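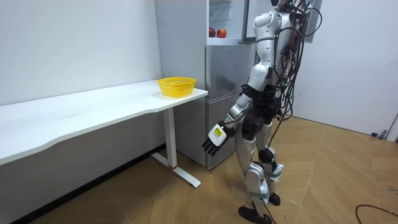 Re-dressing the cables on our humanoid, start to finish

I've now redone the cabling on our robot enough times that people in the lab have started asking me for the procedure, so I'm finally typing it up. We run a fridge-to-table task all day long (walk up, take the fruit out, put it in the basket, go again), and that kind of loop is murder on external cables. The arm reaches, the torso turns, the knees bend, and every one of those motions tugs on something. If your machine stands still at a bench you can probably skip half of this!

Set aside an afternoon the first time. I can do it in 65 minutes now, but my first go ran well past dinner.

What I use

White fabric straps, the soft hook-and-loop kind, cut long enough to go around the leg with a couple of inches to spare. A roll of cloth tape. A paint marker. Side cutters for getting rid of whatever zip ties the last person left on there. A flashlight, and a kneeling pad, and I mean it about the kneeling pad.

Before you touch anything

Get the robot on the hoist and take the weight off its feet. Then shut down from the console, wait for the joints to go slack, hit the e-stop, and pull the battery. In that order, please. Araba Dogbe taught me to wiggle an elbow by hand before reaching in anywhere near the waist, and I still do it every single time. If the elbow pushes back, something's still powered and you need to stop and find out what.

Take a few phone photos of how everything runs now, even if it's a mess. You'll want them when you have a connector in each hand and no memory of where either one came from.

Step 1: Strip it back

Start at the shins and work up. Undo the straps, lay them over a chair, and let the cables hang. Run your fingers down each one slowly and feel for flat spots, nicks, or places where the jacket has gone stiff. The bad spots on ours have always been right behind the knee. Anything that feels wrong gets replaced now. Tape is fine for overnight but it isn't a repair.

Step 2: Back and shoulder

This is the part I got wrong for months. I kept pulling the bundle tight against the back shell because it looked so tidy, and then the arm would reach for a high shelf and yank on the connector. Leave loops! Big, slightly ugly loops. I lift the arm by hand as high as the task ever needs, swing it across the body, and only then decide how much slack to leave. On ours that works out to 300 mm of extra cable at the shoulder, which looks ridiculous with the arm down and just right with it up.

Keep the loops to the side of the body and clear of the gaps between the shell plates. A loop that finds its way into the waist joint will get chewed.

Step 3: Hips and knees

Bend the leg fully before you strap anything. One strap goes above the knee and one goes on the shin, with a soft bow of cable between them. Snug is enough. You should be able to slide a finger under the strap, and the cable should be able to creep a little when you work the joint. Mark the cable with paint at each strap edge so you can spot later on whether it's been migrating.

Anything that drops from the hip toward the floor needs to end up well away from the feet. Walk the leg through a full stride by hand, forward and back, and watch where the cable swings.

Step 4: Check the hand

While you're in there, open and close the fingers by hand and look at the label on the back. Ours is how we tell one hand from its spare, so if it's peeling, press it down or make a new one before it ends up inside the fridge.

Step 5: Power up and go slow

Battery in, e-stop released, still on the hoist. I run the arm script at quarter speed for 8 cycles and stand off to the side with my hand on the stop. Then feet down, a few steps on the spot, and a slow walk to the fridge and back. Clear the floor first, including any loose cable that belongs to something else in the room. Ask me how I know.

If all that goes well, bring it up to normal speed and run one full pick. Then look at your paint marks. Mine usually shift a hair on the first run and stay put after that. If one has moved more than the width of the strap, redo that strap.

How often?

I look over the straps every morning with my coffee and do the full job once a month. September's went late and I paid for it with a dead wrist cable.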